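How to Register a Team for the Trallden Indoor Netball Competition

Team registration for the October season is managed by the Trallden Netball Association through its online portal, Etidine. Team managers should read these instructions in full before starting, as an incomplete form cannot be saved.

Before you begin

You will need the full name and date of birth of each player, a contact number for the team manager and the name of your primary umpire. Players under 18 must also have a signed consent form from a parent or guardian.

Completing the form

Log in to Etidine and select "New team". Choose a division from the list. Teams returning from last season should keep their existing team name unless a change has been approved in writing.

Enter your players one at a time. A team may list up to 20 players across the season, including substitutes. Bibs must be in club colours, and the colours must be entered on the second page of the form.

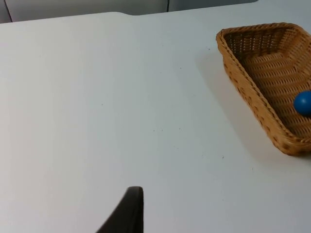

A white tabletop with a wicker basket

Upload consent forms as a single file. When all sections are marked complete, select "Submit" and note the reference number — it will be required for any later changes to the team list.

Paying the team fee

The fee is $38 per player and is paid by the team manager in one transaction. Places in the draw are confirmed only when payment has been received. Clubs entering more than 2 teams may request a single invoice.

After registration

The draw will be published on the Ekeo Stadium noticeboard and in the portal. Requests for a change of playing time should be sent to the competition manager, Orest Levchenko, quoting the team reference number. Requests made by telephone will not be accepted.

Page last updated 24 May 2026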